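4.3 把持判定の誤りと再把持動作による接近事象

本節では、共同梱包実験で発生した異常のうち、把持判定の誤りに起因する事象を扱う。実験の全体構成は3章に、通信系の異常は4.2節に述べた。解析の対象は、Grurksteadの試験区画で4月に実施した605試行である。このうち197試行に、紐またはこれに類する細い物体の把持が含まれる。残りの試行で扱ったのは、箱、緩衝材、小型のブロック状物体、およびテープのロールであった。

605試行中、作業者またはオペレータが停止操作を行った試行は15件あった。停止に至る経過を制御ログと音声記録から再構成し、原因を分類した。10件は、物体を把持しているにもかかわらず制御系が「把持失敗」と判定し、再把持動作に移行したものである。この10件はすべて細い物体の把持を含む試行で発生した。残る5件のうち3件は4.2節で述べた指令値の遅延、2件は作業者による誤った停止操作であった。以下では前者の10件を事象Aと呼ぶ。

事象Aにおいて、作業者との接触は生じていない。ただし10件中4件では、再把持動作の開始時に作業者の手が共有領域の内側にあった。ここで共有領域とは、作業者とロボットの双方が進入することを手順上認めている卓上の範囲をいう。負傷がなかったことをもって軽微な事象とは扱わず、4件すべてを安全上の報告対象とした。

把持判定は、動作管理ソフトウェアZarnportの内部で、判定モジュールGuerraが行う。Guerraは閉動作の終了後に、指先の開き幅と駆動電流の二つを参照する。開き幅が下限値を下回り、かつ電流が閉端での値と区別できない場合に、指の間に物体がないと判定する。箱の縁やブロック状物体では開き幅が十分に残るため、この方式で問題は生じなかった。細い紐の場合は、指先のパッドがほとんど閉じた状態で紐が挟まれる。パッドが柔軟なため紐の厚みは変形に吸収され、エンコーダから得られる開き幅は空の状態とほぼ同じ値になる。電流についても、パッド同士が押し合うときの値との差は測定のばらつきに埋もれていた。

このとき手首カメラの画像は判定に使われていない。画像は記録と把持位置の推定にのみ用いており、推定処理は閉動作の開始とともに停止する設計であった。つまり、紐が指先に写っていても、その情報はGuerraに渡らない。実験前の設計審査では、画像の利用は処理時間の増加を招くとして見送られていた。

誤判定の後の動作にも問題があった。把持失敗と判定されると、Zarnportは指を開き、把持開始位置の上方まで手先を戻した後、同じ位置に再び接近する。この一連の動作は一つの動作要素として登録されており、途中で共有領域の占有状態を確認しない。確認が行われるのは新しい作業工程に入る時点だけである。最初の把持を始めたときに領域が空いていれば、その後に作業者が手を入れていても、再把持はそのまま実行される。

作業者の側から見ると、ロボットは紐を保持しており、次は待機するはずである。手順書には「把持の完了を目視した後、箱の内容物を押さえてよい」と記載されていた。作業者は手順書のとおりに行動し、制御系も登録されたとおりに動作した。両者の間で把持の成否に関する認識が食い違っていた点が、事象Aの直接の要因である。

図3に梱包作業と紐の把持を示す。 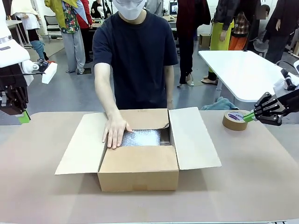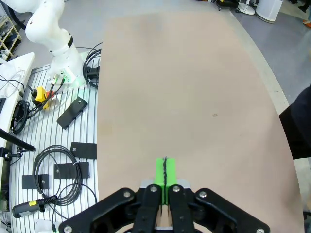 図3　共同梱包作業の記録。上：開いた段ボール箱の内容物に右手を置く作業者。箱の右にテープのロールがあり、その後方にロボットの右手が伸びている。下：緑色の指先で細い紐を挟んだグリッパ。

再把持動作の開始前に共有領域を確認していれば、事象Aは防げたのか。

接近は防げたが、誤判定そのものは残る。領域の確認を追加した場合、作業者の手があるかぎりロボットは待機し、手が引かれた時点で指を開いて紐を放すことになる。作業は中断し、放された紐の端が箱の中や卓の下に落ちる可能性もある。したがって、判定と領域確認は別々に修正する必要がある。

この考えに基づき、次の修正を行った。

第一に、再把持動作を開放、退避、再接近の三つの要素に分割し、各要素の直前に共有領域の占有状態を確認するようにした。占有が検出された場合は現在の姿勢を保持し、卓上の表示灯を点灯させる。待機の上限時間は設けていない。上限を超えたときに自動で退避させる案も検討したが、退避経路が作業者の腕の上方を通る配置があり、採用しなかった。

第二に、対象物が細い物体として登録されている工程では、Guerraの判定結果を「成功」「失敗」「不明」の三値とした。開き幅が下限値を下回った場合は、電流の値によらず「不明」とする。「不明」のときは指を開かず、手首カメラの画像をオペレータに提示して判断を求める。オペレータが応答しない間、次の工程には進まない。

第三に、手順書の記載を改めた。旧版の「把持の完了を目視した後」を「表示灯の消灯と把持完了の音を確認した後」とし、作業者が紐を見て判断する手順を廃止した。あわせて、作業者が箱に手を入れる前に声を出してオペレータに知らせることを加えた。この発声は制御系には入力されず、オペレータが停止操作の準備をするためのものである。

修正後の動作は、別の施設であるBovenの模擬作業台で確認した。Grurksteadで記録した事象Aの制御ログを入力として再生し、10件すべてで判定が「不明」となること、および指が開かないことを確かめた。共有領域の占有信号は模擬信号で与えた。占有信号を開放の直前、退避の直前、再接近の直前のそれぞれに与えたところ、いずれも手先は保持姿勢のまま停止した。なお、この確認に人は参加していない。実際の作業者の動きに対して領域センサが十分な速さで応答するかどうかは、この結果からは判断できない。

原因分類の妥当性についても述べておく。15件の分類は、実験を担当した著者のうち二名が独立に行い、一致しなかったものを協議で決めた。一致しなかったのは1件で、一方は指令値の遅延、他方は把持判定の誤りと分類した。この試行では遅延と誤判定がともに記録されていたが、停止操作の時点で再把持動作がすでに始まっていたことから、事象Aに含めた。仮に遅延に分類しても、本節で述べた修正の内容は変わらない。

停止操作が行われなかった試行にも、同じ誤判定が含まれていた可能性がある。再把持の後に作業が正常に完了した場合、作業者がこれを異常と認識せず、停止操作に至らないことが考えられるためである。紐を含む197試行の制御ログを調べたところ、停止操作のない試行にも再把持動作の記録が見つかった。しかし手首カメラの画像は一定間隔で間引いて保存しており、指を開く直前に紐が保持されていたかどうかを確認できないものが多い。このため本稿では、誤判定の発生率は示さない。10件は停止操作を伴った件数であり、誤判定の総数ではない。

保存方法については、判定の前後で画像を間引かない設定に変更した。記録容量は増えるが、判定の時刻を起点として短い区間だけを残すため、既存の記録装置で対応できる範囲に収まった。

非常停止の操作系にも改善すべき点が見つかった。事象Aの停止操作は、大半がオペレータによるものであった。聞き取りでは、箱の内容物を押さえている作業者は片手がふさがっており、停止ボタンに手を伸ばすには箱から離れる必要があった、との回答があった。ボタンの位置は実験前の安全確認で承認されていたが、その確認は作業者が両手を使える状態で行われていた。フットスイッチの追加を検討しているものの、踏み間違いと配線の取り回しに課題があり、現時点では導入していない。

本節の修正は、細い物体が事前に登録されている工程を前提とする。登録のない物体、たとえば緩衝材から外れた薄い帯や、テープの切れ端を把持した場合、Guerraは従来どおり二値の判定を行う。領域確認はこの場合にも働くが、保持している物体を放す動作は抑止されない。対象物の登録に依存しない判定方式については5.2節で検討する。

制御ログの再構成と聞き取りの設計は、Soo-ah Maengが担当した。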